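7.3 Grip fades during a session (fault 11)

The Eltix gripper reports fault 11 when it thinks it is closed on something and isn't. It is usually right, which makes it no more welcome.

1. Release the trigger and let the fingers open fully.
2. Move whatever you were picking up well out of reach.
3. Look at both pads. A slightly ragged lower edge will do for now.
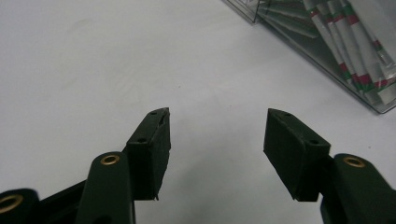

Nimal Marikar adds that he cleared the fault 200 times before it occurred to him to look at the pads, and would like step 3 printed larger.

4. Check the upper edge of each front face for a torn strip, and the lower corner for a hanging flap. One bad pad is enough -- change both. 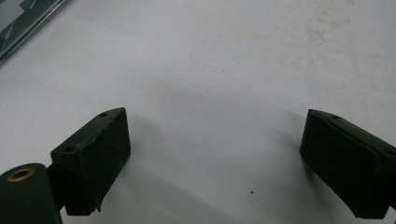 Rathnayake asks whether glue would do instead. It would not. The Remden workshop has tried three sorts.

CAUTION: Switch off before touching the pads. The linkage does not know you are mending it.

5. Fit the new pads, switch on and clear the fault.

Note: Log the change on the Genach sheet. Pads are due for replacement at 700 cycles; the record stands at 1,025 and is not to be challenged.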